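Blog > Work and machines > Can it do the chores yet?

2023-10-12

I spent 13 years on the packing floor at Hoderer before I started writing about it, and the question I get most from people I used to work with is when the machines are coming for the sorting bench. My sister asks the same thing about her kitchen. I think the two questions have nearly the same answer.

Sorting sounds easy. Small bottles go in one place, other small bottles go in another. At Hoderer we did it standing up, with the radio on, and a new starter was up to speed by the first tea break. At home it is the same job with spice jars and bathroom shelves. You pick the thing up, see what it is and put it where it belongs.

A machine has to do each of those parts separately. It has to find the bottle, close on it hard enough to hold it and gently enough not to squash it, keep it upright, and then let go over the right opening. Cups and tubs are awkward because the rim is in the way. Come in a little low and you knock the whole cup over.

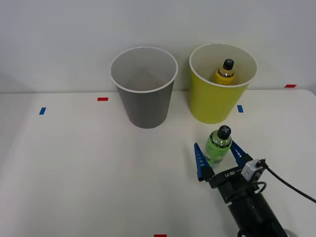

Bakari Koech, who ran the night shift at our Tralluston site, kept a notebook on the sorting arm we had on trial there from February. Over one week it handled 2,079 bottles and he had to step in 22 times. Most of those were bottles lying on their side, and a few were caps that had caught on something. He thought that was good going. I thought so too, until I remembered that he had set the bottles out for it first, standing up, with a space round each one.

That is the part that gets left out when people talk about this. On a shop floor you can pay somebody to set things out, or build a chute that does it. In a house there is only you, and if you have stood all the bottles up in a row you may as well finish the job.

Soft fingers have helped a lot. The arm at Tralluston came with hard metal ones, and Bakari had them changed for bendy ones after a fortnight. They give a bit when they meet something round, so the aim doesn't have to be perfect. He said it dropped far less after that.

So for the shop floor I would say yes, for some benches, with a person nearby. Bakari looked after 28 metres of line that way and still had time to do his paperwork. For the kitchen I would say no. My sister's cupboard has a bag of rice leaning on everything and a jar with no lid, and I wouldn't send a machine in there yet.

I'm going back to Tralluston next month to see how they get on with pouches.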